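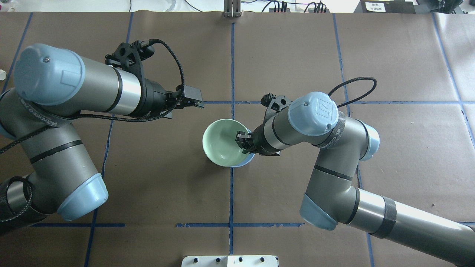 3.2 Nesting bowls

Round bowls were chosen for the nesting task, as they have no handle and can be set down facing any way. 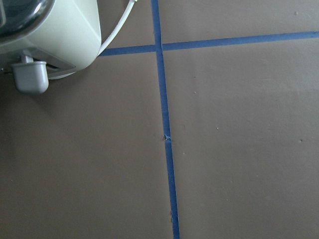
Starting places were set by hand before each of the 465 trials. The point where two strips of blue tape cross (Figure 5) was used as the origin for all distances.
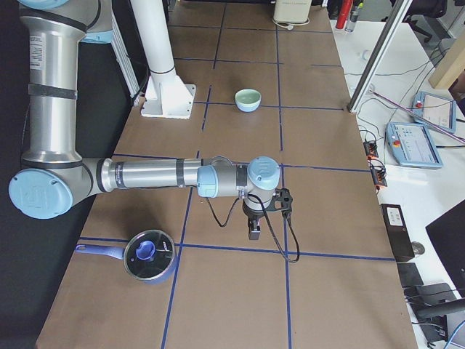
3.3 Scoring

A trial was scored as nested if one bowl ended up resting inside the other. Kurian and Sastry scored separately.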